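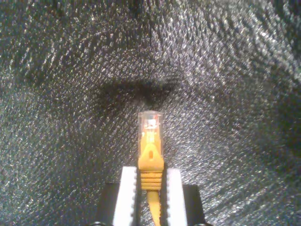
Where should the gripper hold a network plug, and is there a rule for it?

Halima Mwakyusa
Hi all! I'm writing the handling sheet for our patching cell (two white toothed fingers, yellow leads) and I've got us clamping on the ribbed bit of the boot, clear plug sticking up free. My colleague wants to grip the plug itself. Is there a proper standard, or do we all just make it up?

We use cookies to improve your visit. Accept all | Manage settings

Delia Preda
I don't know of one that tells you where to put the fingers, so write your own and stick to it. Ours at Clotari says boot only, never the clear plastic, and never squeeze the latch. We also cap the grip force at 30 newtons and check the finger teeth every 3,000 cycles – more often if you're on cheap boots! Do your risk assessment for the whole cell too, fingers included (ISO 10218 is the place to start).

Graziella Guerra
We grip ours further down, on the cable. Works fine.

Muammer Eren
Please don't copy the cable idea, the plug wanders all over the place when you push. Boot, like Delia says. I'd add a line about what to do after a failed insertion – ours is stop, back off 5 mm and call someone over.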